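# Chapter 4: Teaching by Showing

There is an old hope in robotics that one day we'll simply tell the machine what we want and it will go away and do it. Anyone who has tried this with a teenager will see the difficulty. For most jobs that involve fingers, showing still beats telling, and this chapter is about how the showing is done.

Take the business of picking up something small. Try writing down, in full sentences, how you lift a dried pea off a table. Which finger moves first? How hard do you press before you begin to lift? Wulan Raju used to set this to her first-year students at Holum and allow them 200 words. The answers tended to run out of space somewhere near the wrist. The same students could pick up the pea without looking.

A **demonstration** gets round the problem by recording the movement and leaving the words out. In Chapter 3 we met programs written line by line. Here the raw material is a person doing the job, over and over, while something keeps track of where the hands are and what they are near. There are three common ways to go about it:

- **Guiding by hand.** The teacher takes hold of the arm and pushes it through the motion. It is easy to learn and tiring to do, and the teacher's own arms have a habit of getting in front of the camera.
- **Remote control.** The teacher works a second device and the robot copies it, live. Delays matter a great deal, as anyone who drove the early Dandik arm will tell you at length.
- **Worn tracking.** The teacher wears the sensors and does the task with their own hands. The robot needn't be in the room. The translation from human hand to robot hand comes later, and Section 4.5 deals with what gets lost on the way.

None of these is free. Embla Westerberg's group planned 1,000 demonstrations of a single sorting task for the Laster project and ended up recording 2,000, having discovered in July that the first half all began with the hands in the same place. The robot had learned the starting position beautifully - it had learned rather little else.

So before you read on, think about the starting pose, the layout of the table, and how much you would change between one recording and the next. Exercise 2 at the end of the chapter comes back to this, and it is less kind than it looks.

**Key terms:** demonstration, teleoperation, worn tracking, starting pose, retargeting 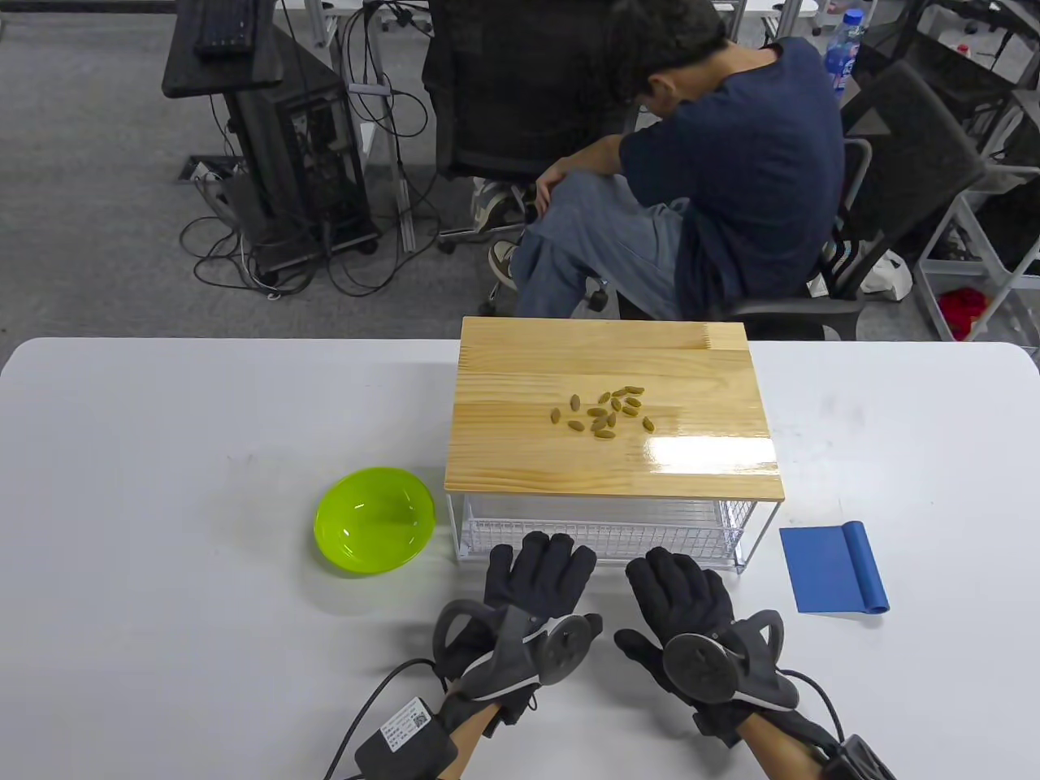

**Figure 4.1** Worn tracking at the tabletop: gloved hands, palms down, in front of a small heap of green seed pods.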